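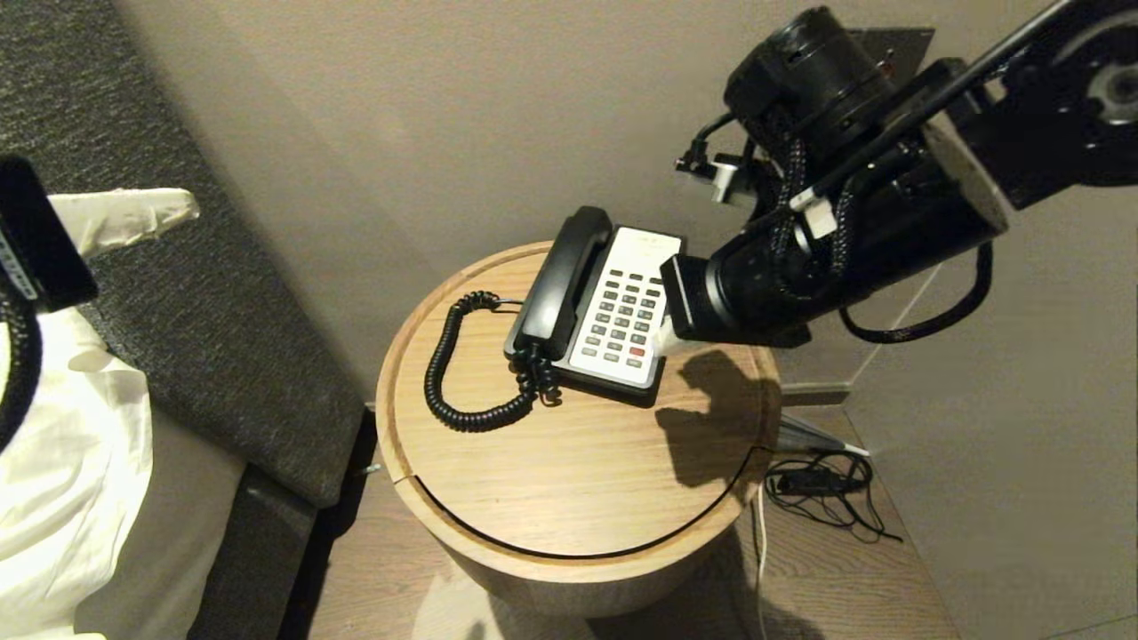
Every night before I fall asleep I think about all the little jobs I still haven't done, and I wish a robot would do them for me. The dishes, the socks, the trash, the phone ringing in the other room. Kids write to me at Rurness all the time asking the same thing: when do we get a robot that does chores? So let's talk about it! Take a job you'd never even call a chore, like using an old desk phone. A robot arm reaching over a bedside table with one pale fingertip down near the bottom buttons has a surprising amount to get right. The buttons are small, and they sit in rows very close together. If the finger lands a tiny bit to the left, you've called a stranger instead of your grandma.

You can do it without thinking. Try it, though — really slowly. Pretend to dial a number and notice everything your body does. Your eyes find the phone. Your arm stretches out, your wrist tips, one finger sticks out and the rest tuck away. Then you push, and your skin tells you the button went down. All of that happens in a second or so, and you were probably thinking about lunch.

A robot needs help with every one of those steps. It has to see the phone, work out how far away it is, move a bunch of joints together, and stop at the right moment. Stop too soon and nothing gets pressed. Stop too late and you're shoving the phone off the table.

So why are robots so good in factories? I used to wonder about this a lot. Picture a machine at a make-believe cookie factory (I'm going to call it Pullton Cookies, and yes, I am hungry). The machine puts a lid on a tin, then another lid on another tin, all day long. Say it does 300 tins before lunch. Every tin comes to the same spot, facing the same way. The machine could almost do it with its eyes closed!

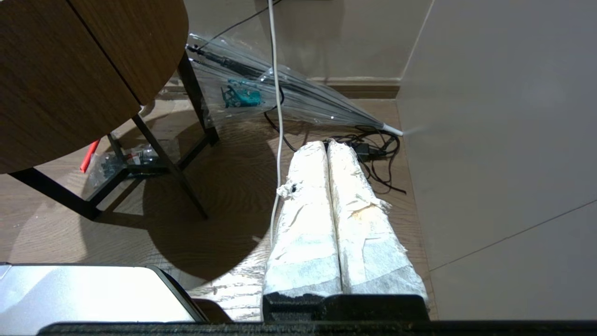 Homes aren't like that. Somebody leaves a shoe on the stairs. The cat moves in on top of the laundry. Your bedroom this morning is different from your bedroom last night, and a robot that learned where everything was yesterday has to look all over again. Cables are a big headache too. They bend and slide and hide under things, and they never lie the same way twice.

Floppy things are hard in general. A cup keeps its shape when you pick it up, so a robot can make a pretty good guess about what will happen next. A T-shirt changes shape the second you touch it. So does a blanket, a shoelace or a plastic bag. If you've ever tried to fold a fitted sheet, you know that people aren't always great at this either.

Then there's the problem of holding on. Your hand has lots of bendy parts and skin that can feel a crumb. Many robot hands have just 2 fingers, and they open and close like a pair of tongs. That's fine for plenty of jobs, but hard, smooth fingers can slip. A soft covering can help with grip, a bit like the rubber dots on the bottom of fuzzy socks. 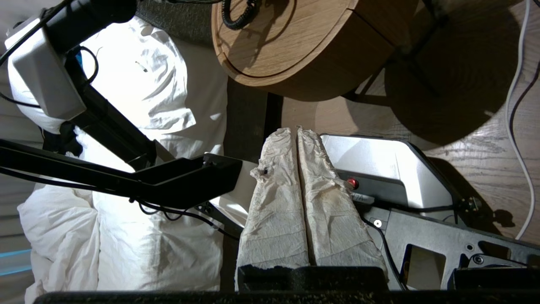 Two robot fingers, side by side, wrapped in crumpled off-white material.

Here's a game you can play to find out how it feels. I call it Zoubi, for no reason except that I like the word. You need an oven mitt for each hand and a friend who'll give you jobs. Put on the mitts and try to pick up a coin. Now try to zip your jacket, or turn one page of a book. Then do it again with one eye covered. (Please stay away from stairs and anything breakable.) My best score is 18 points, and I'm not telling you how many tries that took.

After a few rounds you start to see why picking up a phone is such a good test. The handset is long and a bit heavy at both ends. You have to grab it tightly enough to lift it, and then there's that curly cord hanging off it, tugging back.

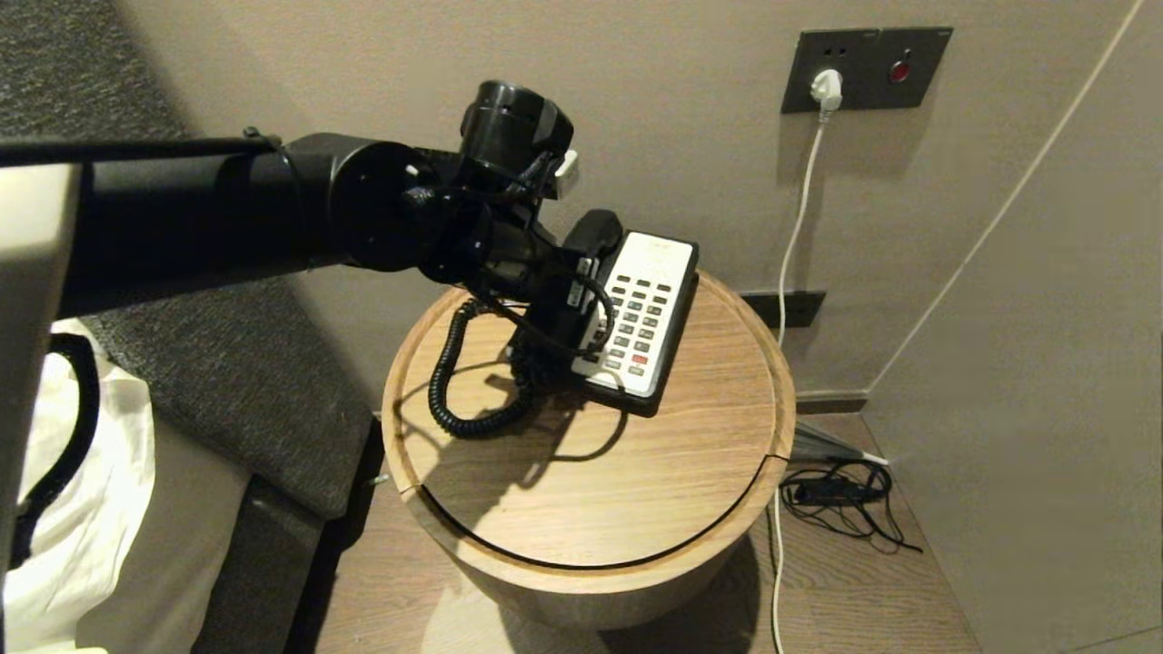
So can machines do our chores yet? My answer is: some of them, a bit. There are robots that vacuum floors, and they're pretty handy as long as you pick up your socks first. A dishwasher is a kind of chore machine too, though you still have to load it. What we don't have is one robot you could bring home to tidy any room, fold any shirt and answer any phone, the way a grown-up can (or the way you can, when you feel like it).

People are working on it, and I think it's going to be fun to watch. In my stories there's a house robot named Greker who can do everything except find the other sock. I'm still waiting for a real one. Until then I've got a sink full of dishes and a phone to answer, and I'd better go do them.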